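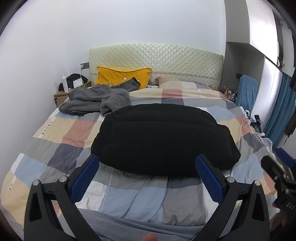
Folding practice with the hand-held gripper, bedroom setting.

Posted 11 September 2026

The housekeeping department at Skesico has been working with automation in one form or another for three years. The linen room came first, with the Foseo sorting line, and the change there was largely complete before most staff on the room floors had noticed it. The present stage is different, as it concerns work done by hand in the bedrooms themselves. I have been asked by several colleagues in other properties to set down how it has affected the team, and I do so here in a personal capacity.

The task under study is the tidying of clothes and bedding left on a bed. A member of staff holds the gripper, closes the jaws on a garment, and folds or moves it as they would with their own hands. The recordings are used in the Gimulon project to teach a machine the same movements. Fleece is among the harder materials. A thick dressing gown has no firm edge to take hold of, and a sleeve will often stay behind when the body of the garment is lifted. Staff who have folded such items for years found that they had to think again about where to begin.

Of the 114 people employed in housekeeping, 29 have been trained on the hand-held tool. Participation was by application and the hours are paid at the supervisor rate, a point which the staff side raised at the outset and on which management agreed without much delay. By the end of August the group had completed 1069 folding sessions.

The effects on the working day have been mixed. Those taking part are away from their usual floors for two half-shifts a week, and for the first month this cover was not properly arranged. The remaining staff carried additional rooms, and complaints were made – fairly, in my view. The rota has since been rewritten. There have also been reports of sore wrists among those using the tool for long periods, and sessions are now limited to forty minutes with a break between them.

A less expected result concerns the way the work is spoken of. Folding was formerly learnt by standing next to someone for a week. The trained group has had to agree on names for each grip and each turn of the cloth, and these have passed into the induction of new starters. Several older members of staff have been engaged as instructors on this basis, with a change of grade.

The question of posts remains open. The company has stated in writing that no position will be removed before the review, and the Bozkurt agreement provides for retraining of up to 200 hours per person. It does not say what the retraining would be for. I have asked that this be settled before any machine is placed on a guest floor, and the matter is on the agenda for the next joint meeting.

Colleagues who wish to see the revised rota or the session limits may request copies through the housekeeping office.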